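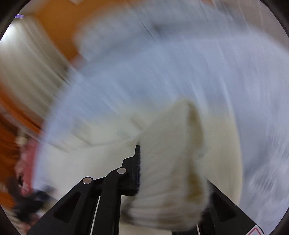 Week 3: Why some cloth keeps you warm (and some just looks like it should)

Welcome back, everyone. If you missed last week's session on spinning, grab the notes from the front desk at Stedport before you tackle these, as I'm going to throw around words like "loft" and "staple" as if we all grew up with them.

So, warmth. The first thing I want you to get into your heads is that a blanket doesn't make any heat. You do. All the cloth can do is slow down how fast it leaves you, and it mostly does that by holding air still. Air is a terrible conductor of heat as long as it can't move about, so the more little pockets a fabric has, the cosier you'll be under it. A crimped wool fibre is brilliant at this because it refuses to lie flat against its neighbours!

Raising a nap does something similar by a different route. The finished cloth is run past wire brushes (teasel heads, in the old days) which tug fibre ends up out of the yarn and leave a soft, hairy face. Flannelette is brushed cotton and nothing more mysterious than that. Polar fleece is a polyester knit, brushed and then sheared so the pile is even. The catch is that every fibre you pull up is a fibre no longer doing its job inside the yarn, so heavily brushed cloth is weaker and it pills – you've all got a jumper that proves it.

I used to have a lovely cot blanket from Wilasari that I'd pass around the class at this point. It has been washed so many times now that it's gone as flat as a tea towel, and it makes the point better than it ever did when it was new. Hot water, too much agitation and a heap of fabric softener will all squash or clog a pile. Cool wash, half load, dry it in the shade, give it a good shake.

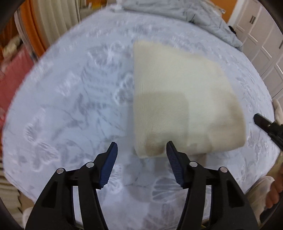
Folded cream cloth with a slightly fuzzy surface, on a patterned sheet.

Folding matters more than people think, too. A hard crease left for a whole winter crushes the pile along one line, and on wool it's the spot where moths seem to settle in. I refold mine in May when the doonas come out, and I try to put the folds in a different place. Fat, rounded folds are kinder than sharp ones.

A word on labels, as I got a few emails. GSM is grams per square metre. It tells you weight and not warmth, and a dense 3000-thread anything won't save you on a frosty night if there's no air in it. Please stop paying extra for big numbers on a packet.

For next time

Read the Ghauri booklet on finishing, pages 2 and 3. The bit on shearing is dry but stick with it.

Bring two scraps from home, one brushed and one plain, each big enough to wrap around a mug. We'll fill the mugs from the urn, pop a thermometer in each and graph how they cool. Wama shop offcuts are fine if you don't want to cut anything up.

And bring a lid for your mug. Last year's graphs were all over the place without them.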